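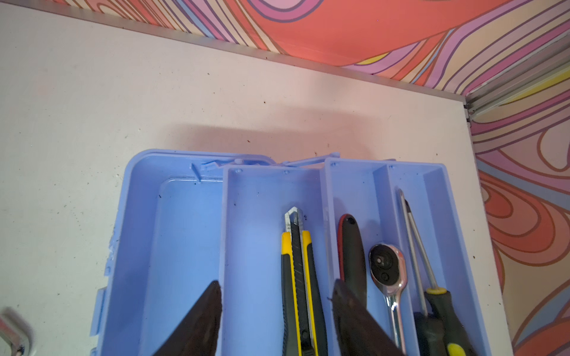

Tool sorting task: the open toolbox with the utility knife, ratchet and screwdrivers in their trays.

Progress report to the Bainbridge Fund
Student Robotics Project, Bremton Technical High School
28 March 2019

Summary

The project is on schedule for the showcase in June. The students have finished the first of the two task sets described in our proposal and have started the second. Spending is within budget. We ask for one small change to the equipment line, explained under Budget.

Work since the last report

The fall term went mostly to safety training and to learning the control software. Since January the class has met twice a week in the shop annex, with 14 students enrolled. They work in teams, and the teams switch between driving the arm, keeping the log and checking the recordings.

The first task set is tool handling. Students drive the arm by hand controller to pick a named tool out of an open toolbox, lift it clear and put it back in the same tray. The proposal called for 100 logged attempts, and that number was reached at the end of last month. Results differ a good deal by tool. The ratchet wrench is the easiest because its handle is thick and stays put when touched. The screwdrivers are harder. Their shafts are thin, and two of them share one narrow channel, so a student who closes the fingers a little too wide ends up pushing both. The utility knife sits low in the middle tray, and most teams come at it from straight above. The rule is that an adult places the knife and takes it out, and students touch it only through the arm.

The toolbox has been through a lot of use. There is broken plastic along the rim of the large compartment, and we plan to replace the box over the summer. Until then the teams have been told to keep the arm away from that side.

The second task set is opening and carrying closed containers. It is further behind than the first, as expected, since it depends on skills from the earlier work. Each run has three steps: release the latch, raise the handle, lift the box. So far the class has concentrated on the latch. 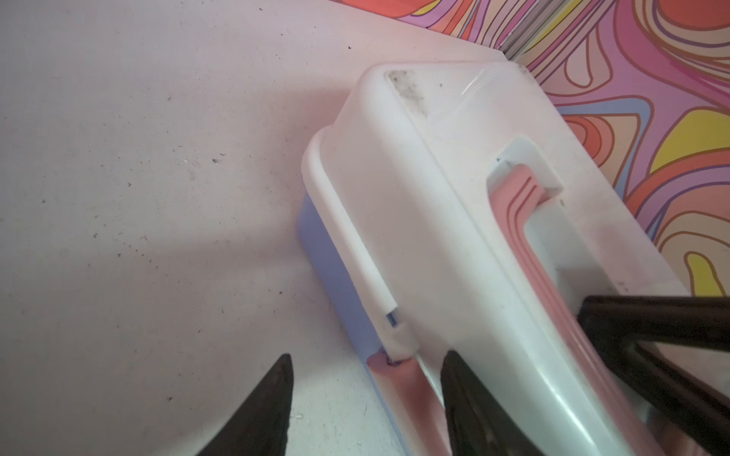 Container task: gripper beside the pink latch on the white storage box.

The handle on this box folds down into a recess in the lid, and the students spent several sessions deciding how to get a finger under it. Two approaches are being compared. One team tips the gripper and slides a single finger along the recess. The other tries to pinch the raised ridges. Neither works often enough to report a rate yet. We will give figures in the final report.

Problems

We lost two weeks in February to a failed cable on the wrist of the arm. The supplier, Eter, replaced it at no charge, but the arm could not be used in the meantime. Students worked on the log format and on sorting earlier recordings during that time.

The gripper fingers are wearing down. A spare set is on order.

Work surfaces need to be wiped more often than they have been. Dust and plastic crumbs collect during the sessions, and cleaning is now on the end-of-class checklist.

Budget

Roughly 35 percent of the award is unspent. The largest remaining cost is bus travel to the showcase. We request permission to move $400 from printed materials to replacement parts. The printed materials line was set too high, as the class keeps nearly everything in shared files. The total does not change.

Next steps

Students will continue with the latch and handle through April, then join the steps into full runs. In May each team will pick one task to show in June and write a short guide to it for next year's class. Lako Middle School has asked to send a group to watch a practice session, and we are looking for a date that suits both schools.

The equipment inventory and the attendance record are attached separately.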